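A **hard-shell suitcase** is a piece of luggage whose body is made from two stiff, molded halves joined along one side by a hinge and closed around the other three by a zipper, a set of latches, or a combination of the two. It is the close cousin of the soft-sided suitcase, which most families will have owned at one time or another, and the distant grandchild of the steamer trunk, which had to be carried by two people and was seldom opened between ports.

## Construction

The two halves of a hard-shell case are usually called the *lid* and the *base*, although in many cases they are nearly the same depth and the names are a matter of habit. Each half is pressed or molded from a sheet, and the sheet is very often given a pattern of shallow ribs. The ribs are pleasant to look at, but they also do honest work: a ribbed panel bends less than a flat one when another bag is set down on top of it, and small scratches tend to stay on the high parts, where they are harder to notice.

Along the meeting edges of the halves runs the rim, and this is the part of a suitcase that repays a slow look before buying. On zippered cases the zipper is sewn into a fabric tape which is then stitched to the shell, and a case is in practice only as strong as that line of stitching. Older latch-closed cases have a metal frame instead. They are heavier, but many travelers stay loyal to them for decades.

The inside is covered with a cloth lining, which hides the rivets and wheel mounts and keeps clothing from catching on them. Linings are commonly gray or black, though makers of brightly colored cases like to choose something paler for contrast – a light lining also makes it a good deal easier to find a dark sock in a hotel room at night.
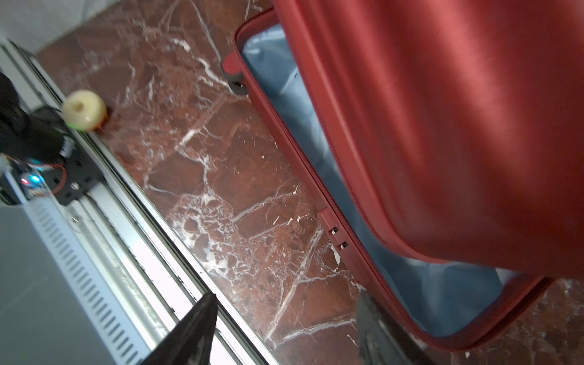
*An open red hard-shell suitcase with a pale blue lining, on a marble floor.*

## Wheels and fittings

Wheels are set at the corners of the case, where they take nearly all the wear. A housing holds each wheel a little way out from the shell, and a separate corner guard may be fitted close by to take the knocks from curbs and stair edges. Smooth stone floors are kind to wheels; cobbles and gravel are not, and a wheel that has begun to wobble should be seen to before the next trip.

Other fittings vary with the maker. The small firm of Hondidell, whose first ribbed case went on sale in 2007, put its handles on rivets so that a repair shop could replace them, and its rival Letonton followed with screw-on wheel housings. The Zonirow cabin case had a lining that unzipped completely for washing, a feature much loved by parents of young children.

## Packing

Because a hard-shell case opens like a book, it needs twice its closed width of clear floor, which can come as a surprise in a small bedroom. The luggage repairer Amândio Rebelo, in his handbook on the care of cases, advises placing shoes and other heavy things at the wheel end, so that they do not slide down onto the shirts when the case is stood upright. He is also firm on the subject of overfilling – a zipper that has to be coaxed closed by kneeling on the lid will sooner or later part from its tape.

## Care and storage

Shells can be wiped with a soft cloth and mild soapy water. Zippers benefit from a dry brushing now and again to lift out grit. Linings should be aired with the case standing open for an afternoon, especially after a damp trip in August or a visit to the beach, when sand finds its way into every fold. Between journeys, smaller cases may be stored inside larger ones, with the zippers left partly open.

## See also

- Steamer trunk
- Garment bag
- Luggage tag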